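Skalto wipe cell: setup and upkeep notes
README for the bench and its reference recordings
Last revised Aug 17, 2020
Maintainer: Kolbrún Vigfúsdóttir

Scope

These notes cover bench layout, spill preparation, daily checks and common faults for the Skalto tabletop wiping cell. The policy code is documented separately in the Diltotwood repository. The reference set holds 481 human wiping episodes, recorded from head height, and is used to check the cell's view and to train the wipe motion.

Bench

The work surface is a gray top set into a corner between two white walls. Bottles and snack packets go against the left wall and stay there during wiping. The area in front of them is kept open for the cloth. Do not swap the gray top for a white one; the stain mask was tuned on gray.

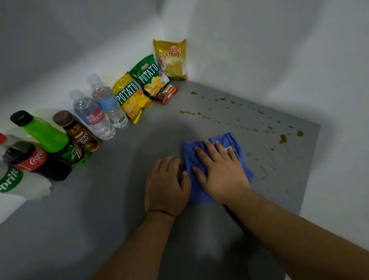 Fig. 1. Reference episode: right hand on the folded cloth, brown spill to its right, stock along the wall.

Cloth

Use a blue cloth, folded to an irregular pad. An exact fold is not needed. The cloth detector works on color alone, so keep other blue items off the bench. A visible label is fine. Replace the cloth when the dried stain covers enough of it to break the color mask.

Spill

Brown liquid, applied as a trail of drops toward the right side of the top. Drop size should vary. Oanh Giáp's script prints a target path for each run; follow it loosely. Keep liquid off the wall joint, where it gets under the edge sealant.

Stock row

Packets lean on the wall toward the back corner, bottles nearer the operator. Printed foil gives glare that the mask can read as liquid. If that happens, tilt the packet and rerun the mask check. Do not dim the lights, as this shifts the threshold for the whole bench. 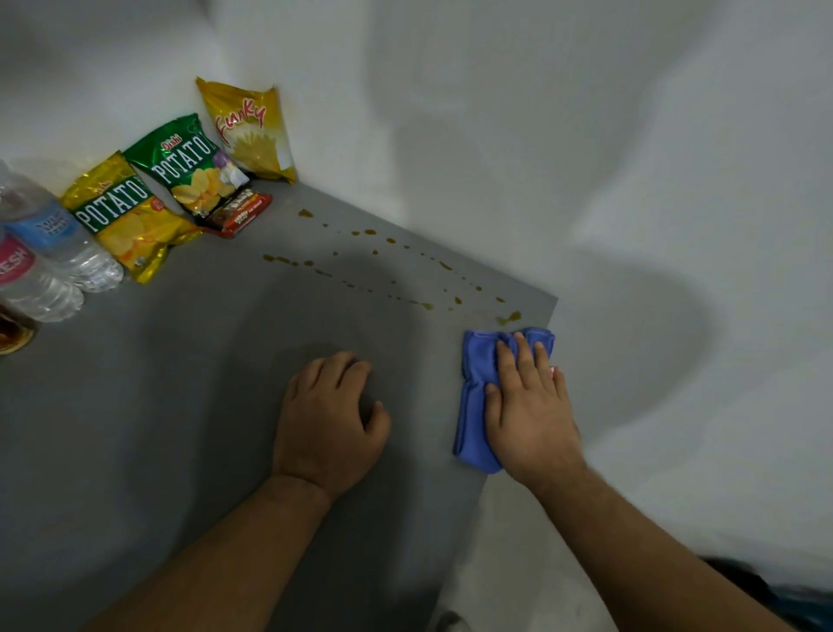
Photo: Skalto bench recordings / Nghĩa Tiêu

Daily checks

1. Clean and dry the top. Run the mask check on the bare area. Expected result: no stain pixels.
2. Place the cloth and confirm one detection.
3. Run episode 17 in playback and compare the wall corner with the live view. Shift the head mount if they differ.
4. Inspect the wrist seal for residue. Wipe with water only.

Known faults

Sheen read as stain: a thin smear reflects the overhead light. Raise the gloss cutoff by 2 steps.
Cloth lost under hand: expected in the reference set when the hand covers most of the pad. On the cell, check the gripper pads for wear.
Pressure drift: rezero the wrist sensor. If drift returns the same day, replace the Kollwood cable, part 568.

Open items

Deok-su Tak is rewriting the mount alignment step. The wrist seal is due for replacement in December.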